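Rechercher dans le carnet OK Effacer

Carnet d'atelier > Essais ménagers > Portes et façades

1er octobre 2022

Bon, je reprends le carnet après deux semaines sans rien écrire, mea culpa. La question de départ reste collée en haut du tableau blanc : est-ce qu'on peut laisser le bras faire la cuisine de l'étage, la vraie, avec ses placards, son évier et ses traces de doigts ? Jastby nous demande une réponse pour février et pour l'instant j'ai surtout des « ça dépend » à leur donner.

Ce matin j'ai repris l'essuyage des façades. Sur la table d'essai, avec la plaque blanche bien éclairée, tout se passe bien : le chiffon appuie, glisse, revient, on dirait presque quelqu'un qui s'ennuie un dimanche. En cuisine c'est une autre histoire. Une façade lisse et claire, c'est à peu près ce qu'on peut donner de pire à la perception. Pas de texture, pas de coin franc, et dès qu'on s'approche assez pour frotter, il ne reste plus que les joints pour savoir où on est. Moi je sens le bord d'une porte du bout du doigt sans même regarder ! Lui, si le joint sort du champ, il continue tout droit avec une confiance admirable.

J'ai relancé la série avec le réglage Mokoena (le fichier du dossier commun, pas celui de mon bureau, je me suis encore trompée la première fois). 14 passages, huit corrects du début à la fin. Les autres se sont arrêtés d'eux-mêmes, sauf un que j'ai coupé à la main parce que la force grimpait et que je tiens à cette cuisine. La limite est maintenant à 8 newtons et je n'y touche plus jusqu'à nouvel ordre.

Le souci principal, c'est les reflets. La méthode de Zomanero cherche des taches à nettoyer en comparant les zones sombres et les zones claires. Sur une surface un peu brillante, elle prend n'importe quelle ombre floue pour de la saleté, et elle s'acharne dessus. On frotte un reflet, il se déplace avec le poignet, on le suit – à ce jeu-là on peut nettoyer la même porte jusqu'à Noël.

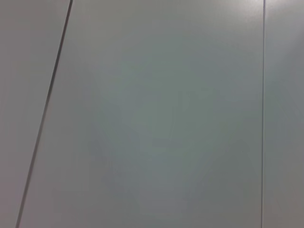

A-yeong Myung trouve que je m'y prends à l'envers : pour elle, une machine qui fait le ménage n'a pas besoin de voir la saleté, elle n'a qu'à passer partout, comme on le fait soi-même quand on est pressé, et garder la caméra pour les joints et les poignées. Elle ajoute que chercher les taches est un luxe d'humain qui a déjà mal au dos.

Je râle un peu mais je crois qu'elle a raison, au moins pour les façades. Du coup nouveau plan : on repère deux joints de loin, on en déduit où est le panneau, on le couvre en bandes qui se chevauchent, et on se recale dès qu'un joint repasse dans le champ. Si les joints vus ne sont pas parallèles à l'image, tant mieux, ça donne une idée de l'inclinaison du poignet (à vérifier, mes calculs de coin de table ne valent pas grand-chose, et il faut être sûr que les joints le sont en vrai).

Le hic, c'est le temps. Une façade entière en bandes : 383 secondes. Avec la recherche de taches c'était 738, donc on progresse, mais moi avec une éponge je mets le temps de fredonner un refrain. Et je fais les poignées ! Le bras, les poignées, il les contourne, large, très large, et il laisse tout autour une zone intacte où se trouve évidemment le gras.

Côté vaisselle, rien de neuf. Les verres à pied restent interdits. Le tri des vis sur l'établi marche mieux que tout le reste, ce qui m'agace, vu que c'est la corvée que j'aime bien.

Pour Jastby, si je devais répondre aujourd'hui : essuyer du plat, oui, lentement, avec quelqu'un dans la pièce. Ouvrir une porte, oui si on connaît la porte. Juger que c'est propre, non. Ce dernier point me paraît le plus embêtant, parce qu'une corvée, on sait qu'elle est finie quand on recule d'un pas et qu'on est content, et je n'ai aucune idée de comment on programme le pas en arrière. Enfin si, reculer, on sait faire. Le contentement, moins.

À faire :
– refaire la série avec la lumière du plafond éteinte et juste la lampe d'appoint, puis l'inverse
– demander à Skorkico si le support de chiffon existe en plus souple (le nôtre marque dans les angles)
– essayer le passage en bandes dans les deux sens, horizontal et vertical, même panneau
– noter la température du bras en fin de série, j'oublie à chaque fois
– A-yeong : me renvoyer le script de recalage, la version qui ne plante pas quand un seul joint est visible

Ajout du soir : relancé une fois en bandes verticales, juste pour voir. Passage complet, pas d'arrêt. Par contre le chiffon avait tourné sur son support et la dernière bande a été faite avec le coin. À fixer avec deux élastiques en attendant mieux, ils sont dans la boîte bleue.

Mots-clés : nettoyage, façades, reflets, recalage, cuisine de l'étage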